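Home & Kitchen Help > Dishes and Tableware

Everyday dishes for a small rental, matching set or mix of colors?

Posted by tilly_onport

Hi all, I'm hoping some of you have been through this. My sister and I are getting a two-bedroom rental ready in Onport and we're down to the kitchen stuff. We already have pots, a decent knife and way too many dish towels (our mother cleared out her linen closet and we were the lucky winners). What we don't have is anything to eat off.

My sister wants one plain white set, the kind where everything matches and stacks. I keep getting pulled toward the colored stuff, orange and teal and so on, and just buying open stock. The kitchen is all white and gray and kind of sad, if I'm being blunt. We can spend up to $118 on dishes and that has to cover plates, bowls and mugs. It sleeps 5, but people always seem to have somebody over, so I'd like more settings than beds.

Two things I'm stuck on. Does colored glaze show knife and fork marks worse than white? And if we go mixed, how do you keep it from looking like a yard sale? We open in December so I have a little time, but not a ton!

tilly_onport

3 replies

Casimiro Ortuño
Member, 788 posts

I've stocked a few rental kitchens now and my vote is with you, go for color, but give yourself a rule first. Mine is two strong colors for the plates and then pale stuff for everything else. So if you do orange and teal plates, keep the bowls and mugs in white, cream, maybe a soft green. Once you add a third loud color it starts to look like the back shelf at a thrift store (ask me about my purple phase, or please don't).

On the marks: those gray lines people call scratches are usually a bit of metal rubbed off the silverware onto the glaze. They show up most on white and on anything with a matte finish. Shiny mid-tone colors hide them pretty well. Very dark ones, navy and black, I'd skip, they show every water spot and you'll be wiping them before each guest. If you do get gray lines, a paste of baking soda and water takes most of them off, or one of the powdered cleansers. Rub gently, rinse, done.

A few other things I'd do in your shoes:

Buy 7 of each plate. One will break in the first year and one will go home with somebody's leftovers on it.

Measure the cabinet before you buy big dinner plates. I once bought a whole stack that kept the door from closing by about the width of my thumb and I had to haul them all back across town.

Turn one over and look at the foot, the little unglazed ring on the bottom. If it's rough, it'll scratch the plate under it in the stack. Run your finger around it right there in the store. I've gotten some funny looks and I don't care.

Stay away from tall skinny mugs. They tip in the dishwasher. Short with a fat handle is what you want.

For shopping, I like open stock because you can replace one piece at a time. Goroment has a decent wall of it at the shop in Dalen, and Fusa carries plain bowls that go with pretty much everything. Your budget should be fine if you don't fall for the serving platters. I always fall for the serving platters.

And set one place on a plain white table before you commit to the whole lot. Colors look really different there than they do on a store shelf, and with the glossy ones you want to see how they take the light.
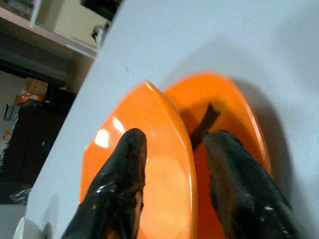
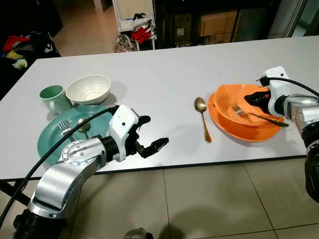 Orange plates in the first one, teal plate with the pale mug and white bowl in the second.

dishpanhank

White. Get white. You can match it anywhere and it's cheap. We had colored ones and the store quit making them.

marlo_k

I'd go in between! My husband's cousin rents out a place by the lake and she did white dinner plates with colored small plates, and it looks so cheerful when you open the cabinet. The small ones get grabbed all day long for toast and snacks, so people see the color anyway, and if the color gets discontinued you've still got your full set of big ones.

Not sure I agree with Casimiro on the baking soda, I never got anywhere with it. The powdered cleanser worked for me in one go, but test it on the back first. I took the shine off a bowl once by scrubbing like a maniac.

Oh, and check the bottom for the microwave mark. Some of the pretty ones come out of there way too hot to hold, and guests will for sure put them in without looking. I'd also leave a couple of spare mugs up on a high shelf. Ours vanish and I have no idea where they go.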